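Folding project notebook, August, started writing at 7.40 in the evening with a cup of tea going cold

Carrying on from the last entry, where I'd promised to write up the grip width business properly and then ran out of page. I'm putting it all in here now, the good and the muddled, so that whoever takes the Geagea over from us next term can see how we got to where we are.

First, the state of things. The hand-held gripper is back together with the new finger bolts in. Anas Srour did the left finger and I did the right, and they now close evenly, so thank you Anas for your patience with me and the tiny spanner. The log from the first stretch of work holds 155 attempts. I went through every one of them with a pot of tea and a packet of ginger biscuits, and 81 were good enough to keep for training. I was a bit downhearted about that to begin with, but then I remembered that our very first go at this in the spring gave us next to nothing, and I cheered up again. Most of the rejects are the same fault anyway, which I'll come to.

The task for the club is still the one we put on the Trarkthorpe entry form: pick up a garment that has been dropped in a heap, bring it clear of the bedding, and lay it down flat enough to be folded. We were told at the start that socks would be the sensible choice and we went for clothes all the same! I don't regret it, though I do wish we had begun with light-coloured ones. Dark cloth is a misery for the camera. The creases that you or I would pinch without thinking go to nearly nothing, and the edge finder simply gives up and draws a line wherever it fancies.

What we changed for this round was the approach. Before, we came straight down on top of the heap and closed, and more often than not we'd take a bite of whatever was underneath as well. Now the fingers come in low from either side of a raised fold, and we only close when the fold stands up between the pads. The view of the black cloth bunched up on the white fabric with the dotted lines is a good one for showing the position, with the dark blue pad on the left finger leaning in towards the fold. Those dotted lines turned into a great help, by the way. They're regular enough for the lens correction to be checked against, and Anas has been using them to see whether the bulge has been taken out properly.
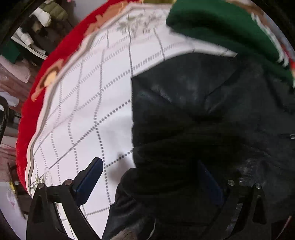
Baldur Kjærgaard thinks we should stop fussing over the fold and teach it to look for a hem first, on the grounds that a hem is the same thickness wherever you find it and a fold never is. He wrote as much in the margin of the last entry and then again on the whiteboard, underlined. I have a lot of sympathy with this. My worry is that finding a hem in a heap is a harder job than picking the heap up, and we might spend the whole term on it. We've agreed to try it his way for one session, with the hems turned outwards to start with, and see.

Now, the fault I mentioned. It's the second layer. The fingers close, everything looks fine on the little screen, up comes the garment and up comes a corner of the cover along with it. The motor current hardly changes between one layer and two if the cloth is thin, so we can't lean on that. I spent a long while on the thresholds and moved them up and down so many times that I lost track of what I'd started with (2576 on the raw reading, I've now written it on a bit of tape and stuck it to the lid of the box, please leave it there). Above that we call it two layers, below it we call it one, and in between cotton and fleece it's frankly anybody's guess.

Baldur's suggestion for this part was a small wiggle after closing, a few millimetres side to side, so that a loosely caught layer falls away before the lift. We tried it on the bench with tea towels and it did quite well. With anything fluffy it did much less well. I'd like to try it slower. Anas would like to try it faster. There is room in the notebook for both!

Another thing, while I think of it. The angle of the wrist matters much more than I'd allowed for. We wrote "hold it level" on the instruction card and everyone has been holding it at whatever level suits their own elbow. When the gripper is turned 90 degrees the whole room lies down on its side, and the network has to learn sideways wardrobes on top of everything else. I'm of two minds about this. Anas says variety is good for it and we shouldn't be so tidy. I say we have so few good attempts that I'd like them to resemble one another a little. For the moment the card still says level, and the tilted ones go into their own folder, labelled as such, so we can train with them and without them and compare.

Large dark things close to the lens are the other headache. Once something that size sits between the fingers there's very little left to steer by apart from what peeps out at the sides. The flowers and scrolls printed on the pale surface to the right are lovely for this, plenty of edges and corners for the tracker to hold on to, and it hangs on to them far better than it does to the bright side with the clothes hanging up, where the exposure has washed things out. I've turned the exposure down a notch for next time and made a note of it on the Stodholm settings sheet.

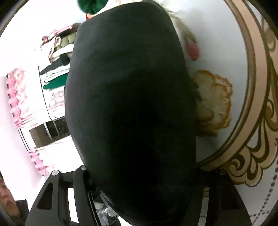
Should the tracker be allowed to guess where the gripper is when it has lost sight of nearly everything? For a short gap it may, using the motion sensor in the handle; for anything longer we mark the attempt as lost and do it again.

Jobs for the next session, in no special order:

Baldur's hem trial, with the hems facing out.
Wiggle test, slow and fast, on the thin cotton and on something fluffy.
New instruction card with a drawing of the wrist, as words clearly aren't doing it.
Charge both batteries the night before (me, I forgot, sorry everyone).
Ask at Plorinport whether they still have the softer pads. The present ones grip nicely but I'd like to try something with a bit more give on the knitted things.
Copy the kept attempts on to the second drive – the first one has started making a noise I don't care for.

Anas has offered to rewrite the sorting script so that it plays each attempt back with the current reading running along the bottom. I said yes please before he'd finished the sentence. If it's ready in time I'll go through the rejects again with it, as I suspect I was too harsh on a few of the early ones, particularly those where the garment came up cleanly and only the landing was poor. We could use the first half of those and throw away the rest.

Tea now stone cold. Box is packed and on the lower shelf, spare bolts in the film canister, lid tape as above.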